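Filed under: Home > Materials & Finishes > Waxes and Oils

**Hardwax oil vs. candle wax marks on pale tops**

mmatos_finish
Two coats of Vurer oil on a pale top, cured 12 days. A candle drip left a dull ring after I lifted the wax. Recoat the whole surface or spot repair?

Briretti
Spot repair. Scuff with 375 grit, thin coat, buff after 10 minutes.

seixas88
Disagree. Spot repairs flash on pale wood. You will see the patch at a low angle. Do the full top.

Briretti
Only if the coat is too heavy. Mine doesn't show.

seixas88
What sheen? Matte hides it. Satin does not.

mmatos_finish
Satin.
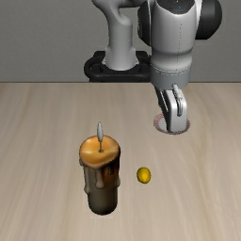

Aurora Morais

Then I'm with seixas88. Before any oil, clean off the residue with mineral spirits, or the new coat won't bond. Wide candles can go straight on the table if they burn level, but I'd still put a plate under one. Istura sells a harder satin oil, and I have had no rings with it in over a year.

Briretti
Harder oil is also more work to repair. I'd stay with the Vurer.

mmatos_finish
Full top it is. Starting with the spirits tonight.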